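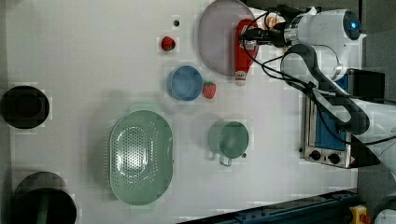

Colander

A colander is a bowl-shaped kitchen utensil pierced with holes, used to drain water from food or to rinse it. It is one of the oldest tools still in daily use in the home kitchen, and one of the most pleasingly simple: water leaves, dinner stays. The name comes from the Latin colare, to strain, and older English cookery books also spell it cullender.

Form

Most colanders are round, but oval ones have a loyal following, partly because they sit neatly across a sink and partly because a bunch of asparagus or a long head of cos lettuce can lie down in them properly. The holes may be scattered evenly over the whole body or kept to the base, where they are often arranged in rings, rows or star shapes. Pattern is where makers have always shown off a bit, and a collector can spend many happy hours on holes alone!

A wide rim gives the hands something to hold while hot pasta is being tipped. Deep models usually stand on feet or a foot ring. Shallow ones are handy for berries, which bruise under their own weight if they are piled up.

Materials

Pottery colanders are known from the ancient world, and glazed earthenware was still common in country kitchens in 1830. Tinned iron, copper and enamelled steel followed, then aluminium, stainless steel and plastic. Enamel remains a favourite for its colour, although chips around the holes will rust if left damp. Plastic is light, quiet in the sink and comes in every shade going – mint green seems to return every decade or so, usually with mugs to match.

Colander, sieve or strainer

The three words overlap in everyday speech. A colander has fairly large holes and a stiff body. A sieve has a fine mesh and is used for flour, purées and sauces. Strainer covers nearly anything that separates liquid from solids, from a tea strainer to the flat kind clipped onto the side of a saucepan.
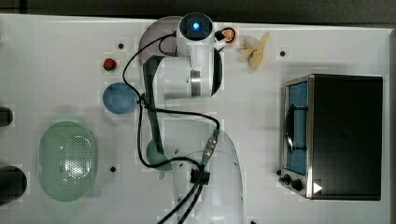
Use in the kitchen

Rinsing fruit and vegetables is probably the commonest job. Strawberries are best washed with their green tops still on, as hulled fruit takes up water, and then left to drain before they go into a bowl or onto a plate. Leafy greens need a good shake. Tinned beans and chickpeas lose their cloudy liquid in a few seconds under the tap.

A colander set over a bowl will also catch the juice from salted eggplant or grated zucchini, and lined with muslin it can drain yoghurt or soft cheese overnight. With a lid and a pot of simmering water underneath, a metal one makes a very decent steamer.

Collecting

Colanders are cheap, cheerful and easy to hang on a wall, and interest in them has grown. The Hornesa kitchenware collection lists 593 draining and straining utensils, among them 17 oval colanders, and puts a changing selection on show each March. Pieces by the small enamel works Barico are sought after for their daisy-shaped hole pattern, especially in cream with a green rim.

See also

Chinois
Salad spinner
Sieve
Slotted spoon

Page last edited 16/08/2023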